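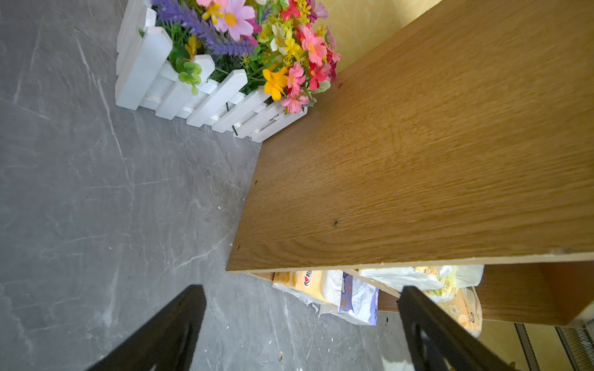 Flower planter with white picket slats, and the marble-patterned floor.

Baswood Community Club – Charity Supper and Sale
Hall and safety check, with comments
Checked by: Eugénie Besson
Day of check: Tuesday, before the opening
Copy to: Arnasen (hall owner), Deschamps (kitchen), notice page

Marks used: OK = good. FIX = must be repaired before the doors open. WATCH = can be used, but somebody must look at it again in the evening.

1. Entrance and outside

1.1 Main door opens fully to the outside – OK
1.2 Door holder – FIX. The hook is bent and the door closes by itself. I have asked Arnasen for a new hook. Until then please use the heavy rubber wedge from the office, and not a chair as in the spring supper.
1.3 Ramp – OK. Hand rail is firm on the two sides.
1.4 Light over the ramp – WATCH. It comes on slowly. Turn it on at 5 p.m., also if it is still day.
1.5 Parking places for disabled guests – OK. The cones are in the shed behind the bicycles.

2. Main room

2.1 Number of guests. The sign from Arnasen permits 400 persons standing. With tables we have agreed a smaller number, and the ticket desk has the list. Please do not sell more at the door, even to friends of the club.
2.2 Way between the tables – FIX. The rows near the stage are too close and I could not pass with the wheelchair we keep for testing. Take away one row.
2.3 Emergency exits, left and right – OK. Signs are lit.
2.4 Emergency exit behind the stage – FIX. Boxes of books for the sale are standing there. I moved what I could carry. The rest is heavy and must go to the side room.
2.5 Floor – WATCH. When there is rain, put the long mats down from the door until the coat rack.
2.6 Stage steps – OK. New yellow tape on the edges, well done to the person who did it.

3. Electricity

3.1 Sound system from Fuvov – OK. Cables are taped down. The man from Fuvov comes back at 4 p.m. for the microphone.
3.2 Extension cords – FIX. 2 cords are connected one into the other for the coffee machine. Not permitted by the hall rules. The coffee table must be moved to the wall with the outlet.
3.3 Fuse box can be reached – OK. Key is with Arnasen and a second key is in the office drawer.

4. Kitchen

4.1 Gas valve – OK. Deschamps has closed it after the test and will open it again himself.
4.2 Fire blanket and extinguisher – OK. Inspection label is valid.
4.3 Refrigerator – OK, temperature 40 °F at noon. Please write it again at 6 p.m. on the sheet on the door.
4.4 Allergy cards – WATCH. The cards for the soups are ready, the ones for the desserts are missing. Bakers must bring the list of ingredients with the cake. No list, no sale, I am sorry.

5. Money and raffle

5.1 Cash box with lock – OK
5.2 Raffle tickets – OK. We have 1000 in one color, so no confusion as last September.
5.3 Two persons at the cash desk at all times – WATCH. The evening plan has only one name from 8 to 9 p.m.

6. First aid

6.1 First aid box – FIX. Burn dressings are finished. I will buy them and bring the receipt.
6.2 Telephone and address of the hall on the wall – OK. I have written it in larger letters.

Remaining work: points 1.2, 2.2, 2.4, 3.2 and 6.1. When a point is repaired, write your initials on the paper in the office – do not only tell me by telephone. I make the second round at 5:30 p.m. and I need somebody with me for the book boxes.

E. Besson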